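Against the fold

There is a drawer in my bedroom that is supposed to look like a filing cabinet. The idea, which I picked up the way everyone picked it up, from other people's bookshelves and then from my own, is that trousers and jumpers should be folded into small upright packets and stood on end, spines outward, so that the whole lot can be read at a glance. I did it one Wednesday evening in February. It took until bedtime and it looked very good.

By the weekend it looked like a drawer again. I had taken out one pair of jeans, the packets on either side had leaned into the gap, and the jumper behind them had given up and lain down. I stood it all up again. I went on standing it all up again for the best part of a year, and I would now like to argue that this was a poor use of my time and possibly of yours.

I am not against folding. A sheet has to be folded or it won't go in the cupboard. A shirt that lives in a pile does better with its sleeves tucked behind it. What I doubt is the bigger claim that has grown up around the folding, that the way a person folds says something about how they live, and that if you get the trousers right the rest will come right after them. The tidying shelves are full of this. So are the shops.

Take the shops first. Ganetti, where I buy most of my jeans because there is one near the station and they do my length, has a wall of them folded into thirds, with the back pocket facing out and the edges lined up like bricks. It is a handsome wall. It is also kept up by people who are paid to keep it up, and if you watch for a while you will see one of them walk along it every few minutes, pulling and patting. Nothing about that wall suggests it would survive in a house. A shop folds so that a stranger can find a waist size and feel, for a moment, that the trousers are new and the shop is in order. I already know my waist size. I own 5 pairs of jeans and can tell them apart in the dark.

Then there is the furniture. Skerninholm will sell you a set of drawer dividers, in felt or in a stiff sort of card, cut to make lanes for the packets to stand in. I bought the felt. The lanes are the width of a pair of trousers folded by somebody with thinner trousers than mine, so heavy denim goes in under protest and comes out with the divider attached. The card ones may be better. I have lost the will to find out.

And there are the boards. A folding board is a hinged sheet of plastic on which you lay the garment and flip the flaps over in order, left, right, up. The Kadlec one comes with a leaflet promising that every item will come out the same size, and for T-shirts it keeps the promise. For jeans it is hopeless. Denim is thick at the seams and thicker at the waistband, and when you flip the last flap the whole thing springs slowly open again while you look at it. A friend has one and uses it as a tray.

The trouble with jeans, for anyone selling a method, is that they have opinions of their own. They crease where you sit and where you bend your knees. A line pressed in by careful folding is gone once you've walked to the bus stop, and a pair left over a chair looks, when you put it on, exactly like a pair taken out of a drawer. I tested this on my household over a few weeks by saying nothing and wearing both. No remark was passed. I accept that this may only show how closely I am looked at.

People who like folding will say that the result is only half of it. The act itself is calming, they say; you handle each thing, you smooth it, you notice the worn knee and the loose button. I have some sympathy here. There is a pleasant minute in a basket of washing, when the pile is going down and the radio is on. But I notice that the people who speak most warmly about the calm tend to be folding for one or two, at a time of their own choosing. Washing for a family of 5 is another matter. It arrives damp, it arrives inside out, one leg in and one leg out, and somebody wants the blue pair in the next ten minutes. I have never found it restful to push my arm down a wet trouser leg and haul the hem back through.

I also distrust the arithmetic. A magazine I read at the dentist's had a feature on the Clulletti system, which sorts the family wardrobe into 19 categories, each with its own fold. Nineteen! I got as far as the distinction between lounging trousers and garden trousers and was called in for my filling. In my house these are the same trousers. The feature said the system saved time in the mornings, and I dare say it does, if you don't put the evenings on the other side of the sum. Somebody has made all those packets. The finding is quick because the folding was slow, and often the finder and the folder are different people.

That last point is the one I would press. Most of the advice is written as though one person owned the clothes, washed them, folded them and wore them. In plenty of homes one person does the folding and the others open the drawers. A standard of upright packets, kept up all year, is a standard that lands on whoever cares most, and they will go on meeting it after everyone else has stopped noticing. I know a woman who refolds what her grown-up sons have folded. She says it's quicker. It can't be quicker than leaving it.

What do I do now? In half, legs together, in half again, and flat in the drawer on top of the last pair. The ones I've worn but don't want to wash go over the chair - yes, that chair - and nobody has come to harm. Jumpers get a rough fold because they stretch on hangers. Socks are paired if they volunteer. The dividers have gone to the shed, where they are doing good work between the seed packets.

I still catch myself, now and then, squaring up a waistband and running a thumb down the seam as if it mattered. It's a nice feeling. I just don't think it should be sold as more than that, or by the drawerful.
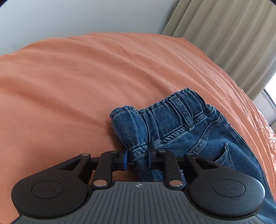 Blue denim, pinched into a crease.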